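Living room notebook, Notska flat
11 March 2023

Plan for today is the floor and the seating side. The table top gets done last so it can collect whatever comes off the floor in the meantime.

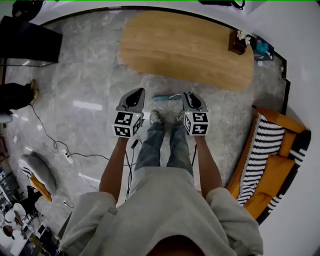 Started by going over the floor for loose things before any cleaning. Small stuff goes on the table and gets sorted from there. In February we did it the other way, sweeping first, and lost a pen cap and two screws into the dustpan. Screws were for the curtain bracket. Had to buy a new pack of 20 to replace two.

Marble notes. The gray veining hides dust very well and hides small gray objects even better. Teal is fine, orange is fine, anything pale is a problem. Checked it with the lamp off and only the window light coming in low, and crumbs showed up much more clearly. Do it that way from now on. Dry mop first, then damp mop with plain warm water and a few drops of the Jodent floor soap. No vinegar on this floor, ever. There is a dull patch near the hallway from the last person who tried it, and polishing has not brought it back.

Amount of soap: the bottle says one capful per bucket. Half a capful is plenty. A full one left a film that took two more passes with clean water to get off.

Table. Oval, honey-colored wood, a good size for folding on. It wants a barely damp cloth with the grain and then a dry one right behind it. The dark wooden box with the white flowers stays toward the right end. I moved it to the middle for a while and it was in the way of everything, so back it went. Lift the box to wipe under it, do not slide it. Put a felt pad under each corner — 4 pads, from the Awwad sheet in the drawer. The sheet had 12 to begin with.

Sofa. The striped blanket comes off first and gets shaken out on the balcony. It is a knit, so no hanging it by one corner or it will stretch. Fold in half, then in half again, and lay it over the drying rack until the sofa is done. Cushions off, vacuum with the narrow nozzle along the seams, cushions back the other way around so they wear evenly. Went over the orange fabric with a barely damp sponge on the arm only. Color held, nothing on the sponge. Left it 22 minutes before putting the blanket back and it felt dry by then.

Blanket goes over the seat and the arm, stripes running whichever way they fall. I tried to square it up and it looked worse.

Wall behind the sofa: white paint marks if you so much as lean the mop handle on it. Found one scuff at knee height. Eraser sponge took most of it off, light pressure. The rest will need touch-up paint, Edport white if there is any left in the can.

Still open:
Touch-up on the scuff.
Something for the dull patch, or a rug over it.
A shallow tray for the table so the small finds do not roll off. Lip should be low enough to wipe over.

Mop head rinsed and hung up. Next round starts from the hallway end.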